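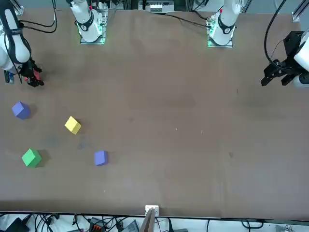 # Ouali Diet Recall Data

Survey records on what adults in Prandville and Plastden ate and drank over a single day, with self-reported height, weight and physical activity. Invitations went to 3000 addresses and 2292 people returned usable records. Each person is one row in `people.csv`. Everything they reported eating is in `items.csv`, one row per item.

The data were collected to look at meal timing and the share of energy that comes from sweetened drinks, fried snacks and white rice or bread. They can be used for other questions, within the limits listed further down.

## Files

| File | Contents | Key |
|---|---|---|
| `people.csv` | One row per respondent | `pid` |
| `items.csv` | One row per food or drink item | `pid`, `item_no` |
| `codes.csv` | Food codes and groups | `food_code` |
| `weights.csv` | Survey weights | `pid` |
| `CHANGES.md` | Corrections by release | none |

All files are UTF-8, comma separated, with a header row. Missing values are empty fields. Zero means zero.

## Collection

Respondents completed a 24-hour recall by phone or on a web form. The recall period ran from midnight to midnight on the day before the interview. Interviews were spread over the week, but Saturday is underrepresented as a recall day because fewer Sunday interviews were completed. The `weights.csv` file corrects for this along with age, sex and town.

One adult was selected per address. Where several adults lived at the address, the one with the most recent birthday was asked to take part. Substitution was not allowed. People who were fasting on the recall day were kept in the sample and have `fasting = 1`.

Portions were reported in household measures: cup, bowl, tablespoon, piece, plate. Flernesix, the coding tool used by the project, converted these to grams with a fixed lookup table. The original wording is kept in `portion_text`, so the conversion can be redone.

## Main fields

**people.csv**

- `town`: `P` for Prandville, `D` for Plastden
- `age_band`: five bands, lowest starts at adulthood
- `sex`: as stated by the respondent
- `height_cm`, `weight_kg`: self-reported, rounded to whole units
- `mode`: `phone` or `web`
- `active_min`: minutes of walking, cycling, sport or heavy work on the recall day
- `usual_day`: 1 if the respondent said the day was typical

**items.csv**

- `time_start`: local time, nearest quarter hour
- `place`: home, work, eating out, other
- `food_code`: joins to `codes.csv`
- `grams`: edible portion after conversion
- `kcal`: computed from `grams` and the code table
- `coder_flag`: 1 if the coder had to guess the food or the portion

Body mass index is not supplied. Compute it from height and weight if needed, and read the next section first.

## Known problems

1. Height and weight are self-reported. No respondents were measured. People tend to overstate height and understate weight, and the files contain no correction for it. Obesity rates computed from this release should be treated as low estimates.
2. A single day does not describe a person's usual diet. Group averages are reasonable. Ranking individuals is not.
3. Cooking oil is poorly captured. Web respondents rarely entered it as a separate item. Phone interviewers prompted for it. Compare `mode` groups before drawing any conclusion about fat.
4. Sugar added at the table to coffee or tea was coded as part of the drink in the first release. It is now a separate item. Analyses run on the old files will not match.
5. Shared dishes were split evenly among the people eating unless the respondent gave another figure. This probably smooths out real differences within households.
6. Some late-night items have `time_start` after midnight but belong to the previous evening in the respondent's mind. They were coded by the clock.

## Cleaning

Rows with the same `pid`, time, food code and grams were treated as duplicates and reduced to one, except where `portion_text` showed two separate servings. Daily totals outside the plausible range were checked against the original form. Entries that turned out to be typing errors were corrected, and the rest were left as reported with `total_check = 1` in `people.csv`. No values were imputed.

## Loading

```python
import pandas as pd

people = pd.read_csv("people.csv", dtype={"pid": str})
items = pd.read_csv("items.csv", dtype={"pid": str, "food_code": str})
daily = items.groupby("pid")["kcal"].sum()
people = people.merge(daily, on="pid", how="left")
```

Read `food_code` as text. Some codes begin with a zero, and the join to `codes.csv` fails without warning if they are dropped. A person with no items and `fasting = 1` should be given a total of zero after the merge.

## Privacy

Names, phone numbers and addresses were removed before coding. Exact ages were replaced by bands. The free-text field was read line by line, and mentions of workplaces, schools and relatives were deleted. Cells with fewer than 4 people should not be published, and any attempt to identify respondents is a breach of the terms of use.

## Versions and contact

The current release is the October one. It adds `active_min`, separates table sugar and fixes the gram weight for small bowls. State the release when citing the data.

Maintainer: Iman Salem, Ouali project. Report coding errors through the issue tracker and include the `pid` and `item_no` of the row. Requests for the original forms cannot be met.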